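Dunari Fund, Student Projects Program
Interim report, second term: Household Manipulation Team
Submitted by Soo-ah Yoo, faculty adviser

The grant for this term was $1914. We have spent it on compute time and on two seats of the Gekora course license, which the students share on a sign-up sheet. No money has gone to hardware, and none was planned. All of the work in this report was done in simulation.

The team's goal for the term was a set of 40 table tasks that an arm should be able to attempt without a person resetting the layout by hand. The tasks are simple to say and hard to do: pick up a tool by its handle, move a piece of food out of the way, put something down where it will stay. Jae-hoon Myung wrote the task files and Myung-ja Kwak handled the grasp planning. Joon-young Han kept the run logs, which had been our weak point in the fall report.
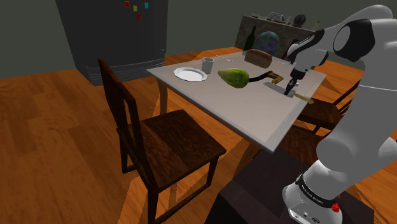 Grasp planning took more of the term than we scheduled. The first planner picked its contact points from the center of each object, which works for a cup or a loaf of bread and fails for anything long and uneven. Tools were the worst case. One with a black curved handle and a gold-colored metal head has its weight and its shape in different places, and when it lies with its tip past the edge of the table the planner also has to leave room for the fingers to come down from above. Myung-ja rewrote this part in December so that the handle and the head are treated as separate pieces. The old version is kept in the project folder for comparison.

We ran 43 trials with the new planner. Joon-young is still sorting the failures by cause – a dropped object and a planner timeout were logged the same way until recently – so we are not giving a success rate in this report. It will be in the final one.

Knife tasks were added late, at the team's request. They are limited to moving the knife from one spot to another, with no cutting. The starting poses still need work, and Jae-hoon is checking each file before it goes into the full set.
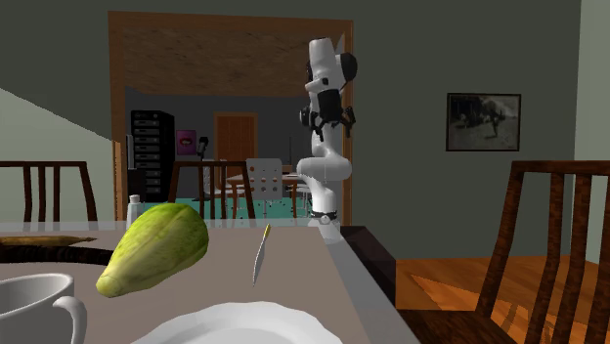
Jae-in Ryu wrote after the midterm review that the task set leans too much on single objects, and asked for more cases where two things have to be handled in order. The students agreed. Six of the remaining tasks will be changed to two-step versions, and the schedule has been moved back by a week to allow for it.

Remaining work for the term: finish the failure sorting, complete the two-step tasks, and prepare the demonstration for the Prorkport student showcase. We are not requesting additional funds. The compute balance is enough to cover the final runs.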